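Vemumo | Guides | Wrist Tracking | Task Library | Contact

Recording a Hand Demonstration: Drink Station Tasks

This guide is for operators who record demonstrations with the Prendaneck wrist trackers. It covers small-item handling at a table, including tea bags, sachets and stir sticks. Operators should complete the fitting guide first.

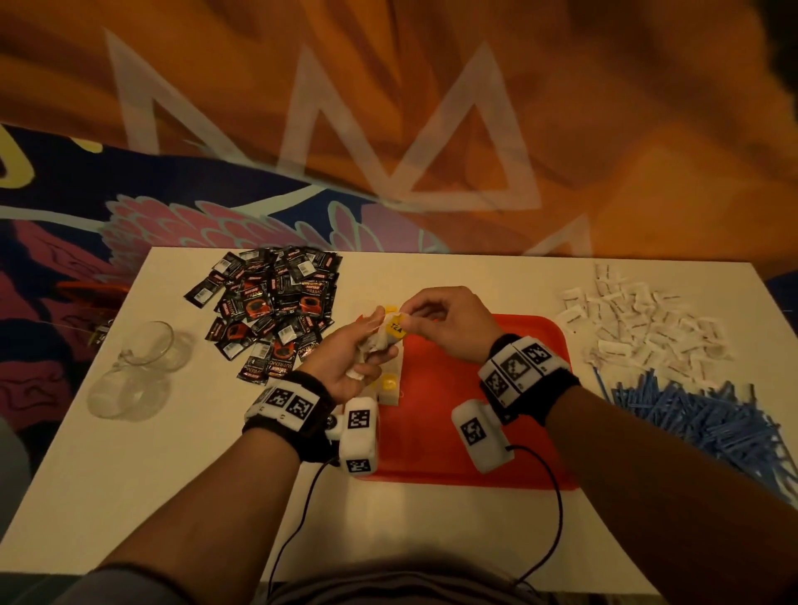

Both wrists carry a tracker throughout the recording. 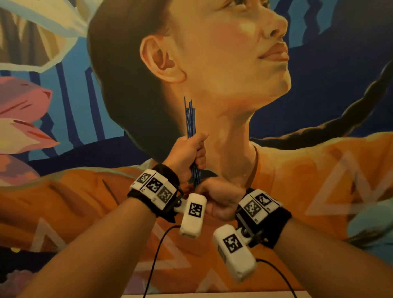

1. Preparing the table

Place the items in separate groups within easy reach. Leave the tray clear at the start of each demonstration. Route the cables toward the body and check that neither one pulls when the arms are fully extended.

2. Checking the markers

Turn each wrist slowly until every printed marker has faced the head camera. Sleeves must stay behind the strap. If the preview loses a wrist for longer than a moment, tighten the strap and repeat the check.

3. Performing the task

Begin with both hands at rest on the table edge. Pick up one item or one bundle, move it at an even pace, and release it fully before reaching for the next. Hold tea bags by the bag or the tag, and keep the fingers visible where possible. Stir sticks may be lifted and straightened as a bundle. A dropped item may be picked up once; after a second drop, stop and mark the take as failed.

4. Saving the take

Return to the rest position and end the recording. Enter the task code and the operator's initials. A full session is nine takes, followed by a break of at least seven minutes.

Questions on task codes should be sent to Florencia Acuña. Tracker faults are handled by Patricio Yáñez.

Contact Vemumo Operator Support | Copyright 2023 Vemumo | Back to top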